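The tall, the slim and the strawberry: an afternoon of cans with Halina Walczak

Halina Walczak has 2243 drink cans in her collection and can tell you where she got nearly all of them. She started 19 years ago with a box of 73 that a neighbor was taking to the recycling center, and she still lights up when she describes lifting the lid. "They were mostly ordinary ones, stuff you'd walk right past in a store," she says. "But they were all standing up in that box in rows, and I thought, oh, look at you! I carried the whole thing home on my hip."

I met her in Poltcombe, where she had promised to show me how she sorts. I'd expected a talk about rarities. What I got was a good long conversation about tables, shelves and the right way to put a can down, and I enjoyed every minute of it.

Her first rule is to look at cans together before deciding anything about them. "People come to me with one can and ask if it's a good one," she says. "Good next to what? Put a red one beside a black one and both of them change. Put a silver one beside another silver one and suddenly you see they're completely different silvers." She spreads them across a flat surface with space between, and she likes that surface plain. Blue-gray is her favorite color for it. White makes the silver cans disappear, she says, and dark wood makes everything look like a bar.

Then there's the shelf. Halina is very fond of a small raised shelf at the back of a sorting table, wooden on top, with thin black legs. Cans that have been looked at and chosen go up there, and the rest stay below until she has made up her mind. "It's like a little stage," she says. "You put two or three up and step back. Sometimes you see right away that one of them has to come down again — it's in the wrong company."

Her friend Sławomir Tokarz does it the other way around. He collects too, with a much smaller shelf at home in Ferkdale, and he groups strictly by brand. The two of them have been arguing about this since a swap meet one February. "Sławomir wants all the colas in one row like soldiers," Halina says. "I want height first, then color. A slim can next to a standard can, that's a conversation. Six standard cans is a fence." Tokarz, when I called him, took it cheerfully. "She's right about the slim ones," he said. "She's wrong about the colas, and you can print that."

I asked what she looks at first when she picks one up. The lid, she told me, and then she was off. "Everybody looks at the front! The front is where they want you to look. I look down on it. You get the ring, the tab, the little rivet, the shape pressed in around the opening. A silver lid is pretty, sure, but a black lid, when the whole thing is black and the light just runs around the rim? I could look at that all day."

After the lid comes the bottom, so she'll happily lay a can on its side. She likes the concave base with its rings, and she likes that you can then read the small print without turning the can in your hand. Flavor names come last. She has a soft spot for fruit, and strawberry is high on her list. ("It's such a cheerful word to see on a can. Lowercase, too, on this one. Very friendly.") Peach is another, especially with palm trees, and she is delighted that the tall cans have so much room for decoration. A Celsius in Peach Vibe, she says, has more going on down one side than most cereal boxes.

She isn't a snob about common cans either. Diet Coke, Red Bull, anything with red lettering on white, they all get their turn on the table. "The common ones are the ones that get thrown out. So somebody should be keeping them, and I've got the shelves for it."
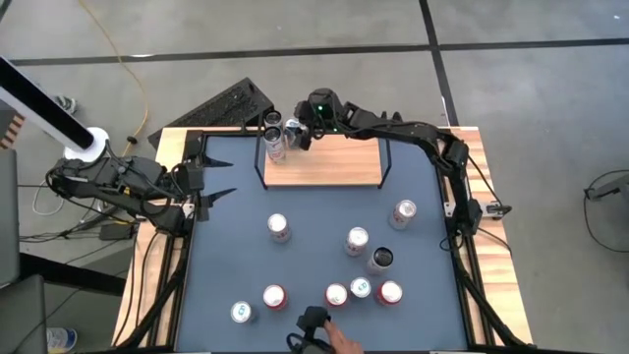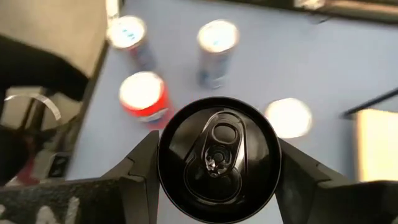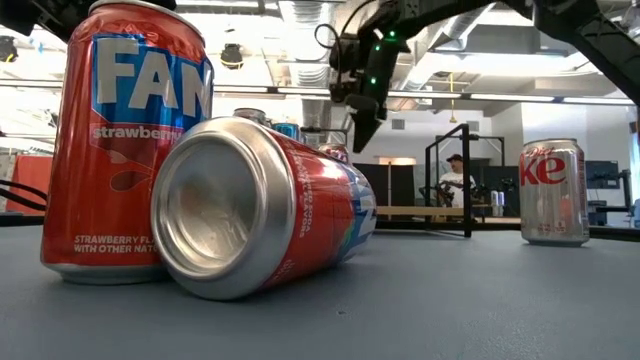
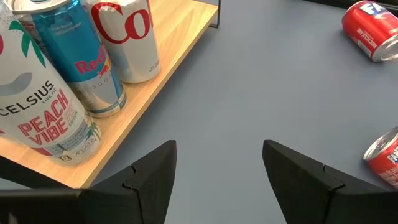

Cans on the blue-gray table in Poltcombe.

Halina's advice for a first shelf

Start small, she says. Five cans is plenty, and they should be five you like the look of, whatever anyone tells you about value. Mix the heights. Put the tallest at one end, never in the middle, and let a slim one overlap its neighbor a little so the row has some depth.

Leave more space than you think you need. She keeps a finger's width between standard cans so she can get one out without bumping the next. Turn each can until the word you like best faces you, even if that means the brand name disappears around the side.

For storage she uses the divided boxes made by Kołodziej, and for lists a paper notebook from Vandmont with squared pages, one line per can: flavor, height, color of the lid, where it came from. She has filled a good many of them. The newest entry, when she let me look, was a strawberry one, with a small star drawn in the margin.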